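Home | Journal | Issues | Heritage & Hotels | Contact

Nerys Howells and Hanane Zaki, March
Print | E-mail

3. Reopening the Kouris
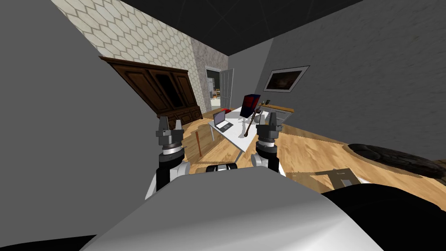
Figure 3. Simulated room with two-armed robot.

The Kouris, a Stestmont inn since 1647, reopened with 60 bedrooms and one original staircase, which the brochure mentions on every page. Restorers kept the crooked floors and charged extra for them. In Figure 3 both grippers are raised as if surrendering. The owners were unimpressed by our survey of the plaster.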